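I'd been told to wear comfy shoes, which should have been a clue. Teaching a robot to tidy up foam blocks turns out to be a standing job, and by ten on a Sunday morning my calves were already complaining.

I was at Nineck, a small robotics outfit in a building it shares with a place that repairs pianos. The team there is gathering examples for Nindodex, a learning system that's supposed to pick things up and put them where they belong without anyone writing out the moves. First, though, a person has to do it. Over and over, steering the arms by hand while every movement gets recorded. 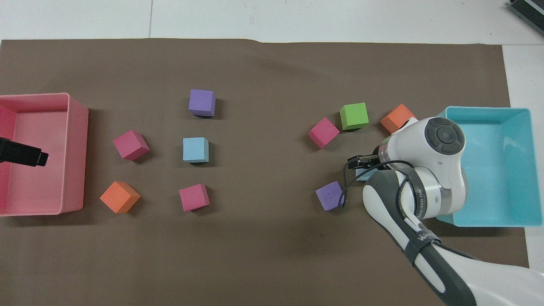
Zulema Toledo

My teacher for the day was Pilar Figueroa, who has the patience of a swimming coach. She calls each run an episode. You start with the cubes spread out on brown paper, you get them into the bins, you stop, you mess the cubes up again. She wanted 20 good ones from me before lunch (I laughed, she didn't).

My first was a disaster. I came in too fast, nudged an orange cube clean off the paper and said a word I hope the recording didn't catch. Pilar just marked it as a bad one and reset. They keep the bad ones in a separate folder, and I'd love to know how many of them are mine.

What surprised me was how much the mess matters. I kept wanting to line the cubes up nicely by colour, and Pilar kept flicking them crooked again. If they always start in the same spots, she said, the system learns the spots and never really learns the cubes. So you scatter them, and then you scatter them some other way.
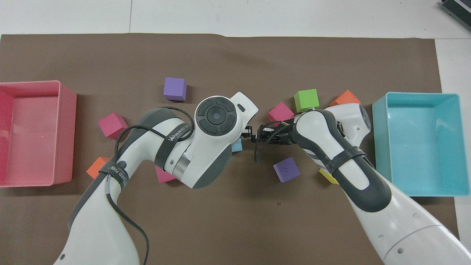

Two arms are harder than one, too. My brain wanted them to take turns, like polite people at a doorway, and Pilar wanted me to use whichever was closer. For the first hour I kept driving one into the other's way. Then something clicked — I stopped thinking about my hands at all — and I got three clean episodes in a row. I may have done a little dance!

She told me the hesitations get learned as well. If I dither over a purple cube, there's a fair chance Nindodex will dither over purple cubes. I've thought about that more than I'd like to admit, usually while dithering.

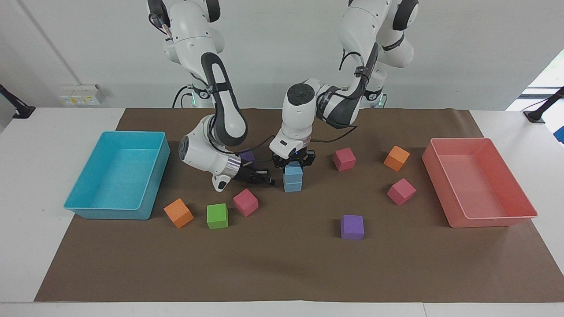 Both arms at work over the blocks at Nineck, with a bin at either end of the mat.

After lunch Pilar took over the controls and I watched from a stool. She was so much smoother than me that it was a bit embarrassing, all short moves and no fuss. I asked if they'd just be better off using her runs and binning mine. No, she said, they want different people, clumsy ones included, as long as the job gets done in the end. I've decided to take that as a compliment. She's got me down for another morning in December, and I've already bought better shoes.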